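Student Projects > Craft and Local Economy > Reports

Wicker Goods in Kurkport: Who Buys Them and Why

January 2020

1. Introduction

In our course we had to choose one traditional product and study how it is sold today. I chose wicker baskets. In Kurkport there are still two shops where such baskets are sold, Trikum and Lirkado, and I wanted to understand how they can live beside the supermarkets, where a plastic box costs much less.

2. Method

I visited both shops in November and spoke with customers at the door. I used a short paper form with 8 questions. In total 90 customers agreed to answer. I also compared the prices in the two shops. Workshop Mirzaei, which supplies both of them, answered my questions by letter.

3. Results

Most customers did not come to buy a basket for carrying things. They wanted it for storage at home, mainly for bread, for towels or for toys. Older customers asked first about the handle and the bottom. Younger customers asked first about the color, and dark brown was mentioned more often than the natural light color.

The shape was also important. Many people said that a round basket looks nice but takes too much place on a shelf, so they prefer a rectangular one. A dark rectangular basket on a white table or shelf is the style which younger customers described most often.
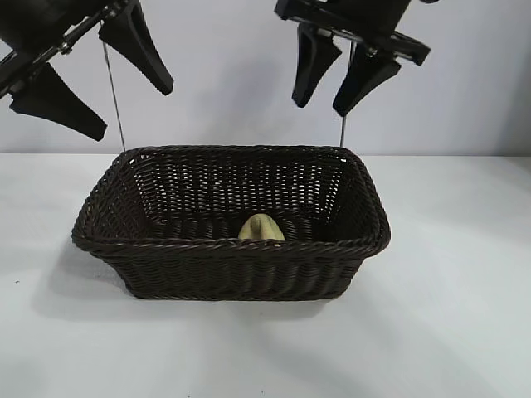
4. Prices

The cheapest basket in Trikum costs 20 euros. Lirkado sells similar sizes for 3 euros more, but there a repair of the rim is included in the first year. Only few customers knew about this repair, even if it is written on the receipt.

5. Discussion

My results have a weak point. I asked only people who were already in the shop, so I cannot say what other inhabitants think of wicker. For a next study it would be good to ask also at the weekly market. I would also change question 5 of my form, because many people understood it as a question about their income and left it empty.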